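Rimer Sofa in Gray Microsuede

3 min read

The Rimer is a plain sofa for living rooms, dens and basement TV rooms. It has a padded roll along the top of the back, separate back cushions with a seam between them, and a soft microsuede cover in gray-taupe. Flukari sells it as a stock item, so there is no fabric to choose and no wait for a custom order.

About the fabric

Microsuede has a nap, like velvet but much shorter. When you run a hand across it or get up from the seat, the fibers lie a different way and the color looks lighter or darker in streaks. Brushing it in one direction with a soft dry brush evens it out until the next person sits down. The streaks are normal and are not covered as a defect.

The gray leans a little warm. It goes well with wood floors and off-white walls. Next to a cool blue-gray rug it can look brown, so order a swatch first if your room has one. Swatches are $2 each and we take that off the sofa price.

Seat and back

The seat is medium firm. It softens slightly over the first few months, then stays about the same. The seat height is suitable for most adults, and people who find low sofas hard to get out of usually do fine with this one.

Crumbs, coins and remotes collect along the line where the seat meets the back. A flat crevice tool on a vacuum reaches most of it. Go slowly and keep the suction low — high suction can pull at the fabric near the seams.

Cleaning

Vacuum every couple of weeks. For spills, blot with a white cloth, do not rub, and let the spot dry fully before brushing the nap back up. Test any cleaner on the underside first. Do not use bleach. Pet hair comes off with a damp rubber glove or a lint roller.

Delivery

Curbside delivery is $50. Room-of-choice delivery is $200 and includes unpacking and taking the cartons away. Measure your doors, hallway and stair turns before you order. The legs ship in a separate bag and screw in by hand.

Returns are accepted for 23 days after delivery if the sofa is clean and the tags are still on. Return freight is paid by the buyer.

Goes with

The Pop ottoman comes in the same microsuede and the same gray. Fabric lots vary, so order both together if you want a close match — we will pull them from one lot when we can. Last January's lot ran a shade darker than the current one.

Page updated August 8, 2026
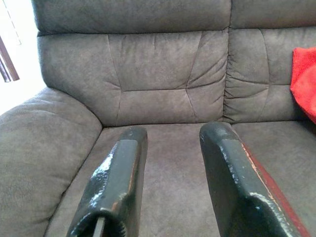 Rimer sofa, gray microsuede. Seat and back cushions, close up.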